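4. Setting up a shared household

This section covers households where adults of more than one generation live together and keep one Birnomau record between them: parents with grown-up children, grandparents with a young family, or all three. If you live alone or with a partner only, go to section 5.

Before you start

You will need the household code printed inside the front cover of your Birnomau folder, and the blue answer sheets, one for each adult. Set aside an evening when everyone can be at home. The first part takes longer than the second.

Note: Children under 10 do not fill in a sheet. Their views can be written on the back of a parent's sheet if they want to give them.

4.1 Filling in the answer sheets

1. Give each adult a blue sheet and ask them to complete it alone. Couples should not share one.

2. Answer all 9 questions in Part A. These ask what was expected of you at home when you were growing up: who cooked, who handled money, when you were thought old enough to go out by yourself, how arguments were ended.

3. Answer Part B, which asks the same things about the home you live in now.

4. Leave a line blank if you have no view. Do not write "same as before", as the person reading it may not know what before was like.

5. Fold the sheets and keep them together until everyone has finished.

Caution: Do not read another adult's sheet before they have agreed to it. If someone wishes to withdraw a sheet, hand it back and carry on with the ones that are left.

4.2 Comparing the sheets

1. Lay the sheets side by side, oldest adult on the left.

2. Read out Part A, question by question. The person who wrote the answer reads it. Others may ask what a word meant at the time but should not comment on whether the rule was a good one.

3. Mark each question S (the answers are similar) or D (they differ). Where two agree and one does not, mark D.

4. Do the same with Part B.

5. Copy the D questions to the yellow summary page. Most households find that money, mealtimes and housework end up there.

Note: Households moving over from the older Broler workbook will find its questions in a different order. Use the table in Appendix 2 to match them up. The Odukoya edition has the same order as this one and needs no matching.

4.3 Agreeing household jobs

1. Start with the D questions that concern housework.

2. List the jobs under three headings: daily, weekly, now and then. Write the job as it is done in your home. "Floors" is too wide if one person means sweeping the kitchen and another means the whole house.

3. Next to each job write who does it at present, then who did it in each adult's childhood home. 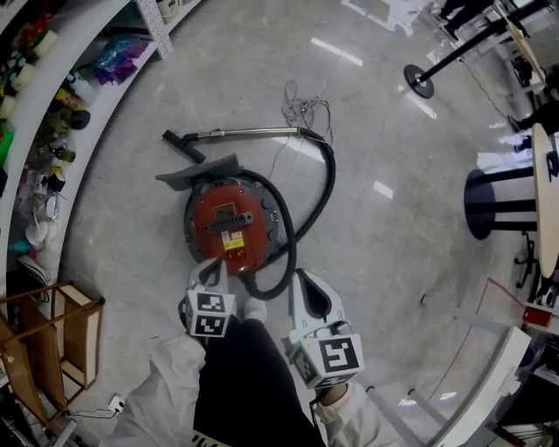
Fig. 4. Vacuum cleaner with hose, wand and floor nozzle.

4. Ask each adult to choose one job they would like to give up and one they are willing to take on.

5. Write the new names in the right-hand column. Any job left without a name goes to the next meeting.

Caution: An older relative may see being relieved of a job as being pushed out of it. Ask first, and accept the answer.

4.4 Storing and updating the record

1. Put the yellow page at the front of the folder and the blue sheets in the pocket behind it.

2. To keep a copy with Zallum, post the yellow page only, using form 1782. Do not send the blue sheets. Comments on the form are limited to 200 words.

3. Go over the yellow page again each June, or sooner if someone moves in or out.

4. When a new adult joins, repeat 4.1 for that person and 4.2 for everyone. Earlier sheets stay in the pocket and should not be altered.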